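A Morning at the Flastari Open Day in Lititz
Two-arm bench kit, shown with bottles and a bin

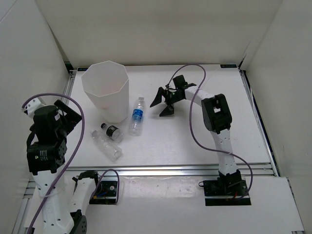 The Flastari bench cell with three bottles and the bin on the table.

23 March 2019

Flastari opened its Lititz shop to visitors this spring, and I went with one question: whether the two-arm kit it sells to schools and small workshops is worth the money for a teaching lab. We have been using a single-arm trainer at Rukthorpe for several years and it is due for replacement before classes start again. I was there from opening until just after lunch.

The shop is in a low brick building behind a tile warehouse. Parking is on the street. Visitors signed in, got a paper badge and were sent through in groups of 15. The first stop was the parts room, where the kits are packed. The second was the assembly area. The third, and the one most people had come for, was the demonstration room with the working cells.

What is in the kit

The product is sold as the Lennox bench kit. The base package has two arms, a mounting plate for each, power supplies, a controller box and a cable set. The table and enclosure are extra. The arms can be bolted to any solid bench, but the sales staff recommended the enclosure for classrooms because the pale walls keep the background plain and keep dropped items from rolling off.

The arms arrive partly assembled. Flastari says a first build takes a full working day, and that 46 screws go in per arm at the customer's end. The links are white and the motor sections and grippers are black, so it is easy to see which part the manual is talking about. Most of the screw holes can be reached from outside with the arm standing on its plate. I tried removing and refitting a gripper finger at the assembly bench. It took one hex key and a few minutes.

The demonstration

The task in the demonstration room was bottle pickup. Empty plastic bottles are laid on the table and the arms put them in a frosted plastic bin. The bin stands toward the back, left of center. One of the bottles on the table had a bright blue label, one had a black label and black cap, and one had no label I could see. Clear bottles are a fair test. They are hard for cameras to pick out against a white surface, and they roll.

I watched the cell for most of an hour. The operator ran it two ways. In the first, a person moves a pair of small hand controllers and the arms follow. In the second, the cell runs from recorded practice sessions with no one steering.

Under hand control it worked well. The delay was small enough that I stopped noticing it. The grippers have pointed fingers and open wide enough to go around a drink bottle at the middle. Visitors were allowed a turn, and most had a bottle in the bin by their second or third try. The common mistake was coming in too high and closing on the shoulder of the bottle, which pushed it away.

Running by itself, the cell was slower and less reliable. The operator said the recorded set for this task was 50 sessions and that more would help. In the runs I saw, bottles lying apart from the others were picked up more often than bottles lying close together. When two were side by side the gripper sometimes nudged both and had to start over. A miss did not stop the cell. The arm backed off and tried again.

Noise was low. I could talk at a normal level next to the table. The motors were warm to the touch after the session but not uncomfortable.

Things I would want changed

The cable runs are my main complaint. The purple cables are carried on the outside of the arms in big loops, and they cross over the white links on the way down to the base. That leaves plenty of slack for the wrist to turn, but in a room of beginners someone will catch a sleeve or a tool on one. I asked about a clip kit. There is none in the catalog now. One is planned for July.

The thin wiring at the base joints is also in the open. I would put a cover over it before letting students near it. Flastari had no objection to customers printing their own.

The manual is good on assembly and thin on everything after that. The chapter on recording practice sessions is four pages long and assumes the reader has done it before. The staff said a longer guide is being written.

Price and support

Orders placed at the open day had a discount on the enclosure only. Delivery was quoted at 45 days. The warranty is one year on motors and controller, and gripper fingers are treated as wear parts. Spare fingers are sold in pairs. Phone support is weekdays, and the person who answers is in the same building, which counted for something with me.

For Rukthorpe I am going to ask for one kit with the enclosure, to be used under hand control for the first term. The recorded mode can wait until we have people with time to build up a set of sessions. If the clips are out by then I will add them to the order.

Coffee was free. The parts room is worth seeing if you go, but it gets crowded, so try to be in an early group. Wear closed shoes or they will not let you past the desk.

Rukthorpe Workshop Notes | Contact | Copyright 2019 | Back to top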